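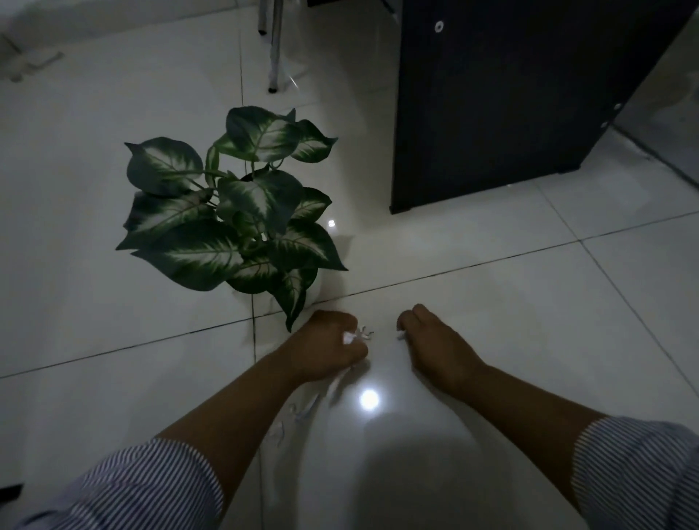
4 min read - 8 replies

Keeping a peace lily alive in a north-facing hall?

mossypockets
Right, I need some help. We moved to Talldale in the spring and the hall is the only spot where the cat leaves plants alone, but it gets next to no sun. Pale shiny tiles, no window apart from the bit of glass over the front door. My peace lily has been there since August and it hasn't flowered once. Leaves are fine, loads of them. Do I feed it, move it or just accept it's a leaf plant now?

gravelpath
Leave it be. Mine went two years without a flower in a hall like that and then did three at once. Whatever you do, don't drown it.

Skasside_Sal
Disagree with gravelpath, sorry! They put up with shade but they don't flower in it. Move it somewhere brighter for six weeks and then bring it back. I swap two of mine over every other Tuesday, one in the hall, one in the back bedroom, and they both look lovely (well, one does, the other is sulking at the moment).

mossypockets
The back bedroom is cat headquarters, so that's out. And they're not good for cats, are they? That's half the reason it's in the hall with the door shut.

tinbath
No, they're not good for cats at all. I'd rehome it and get a spider plant if yours is a chewer. Not trying to be a misery.

gravelpath
Mine has lived with two cats and never been touched. Depends on the cat.

tinbath
It only takes one bored afternoon though. I wouldn't risk it.

Himotar
Has anyone mentioned a grow bulb? I put one in the ordinary ceiling fitting, 1,000 lumens, on from breakfast till tea. Cost me less than a new plant. It looks a bit like a dentist's in there but I got a flower by the end of the month.

Skasside_Sal
1,000 won't do much from the ceiling, by the time it gets down to the floor there's hardly any left. You'd want 2,000 at least, or stand the plant on something.

Himotar
Works for me! Mine is on a stool, mind you, so maybe that's why.

wattimena_fan
Check the pot as well. I kept blaming the light and mine was just miles too big for it. Went down to a 140 mm pot and it perked up no end. Feed at half strength, and only when it's growing.

gravelpath
Half strength is still too much in a dark hall, if you ask me. You'll get brown tips.

wattimena_fan
Never had brown tips from feed. Had them from tap water, which is another argument.

mossypockets
Thanks all. I think I'll try a stool and the bulb first, and check the roots at the weekend. Tinbath, I do take your point - my sister has been after it for ages and she hasn't got a cat, so it may well end up at hers. Does anyone know if a spider plant would cope in the same spot?

tinbath
It'll cope. Might go a bit pale, but you can hardly kill them.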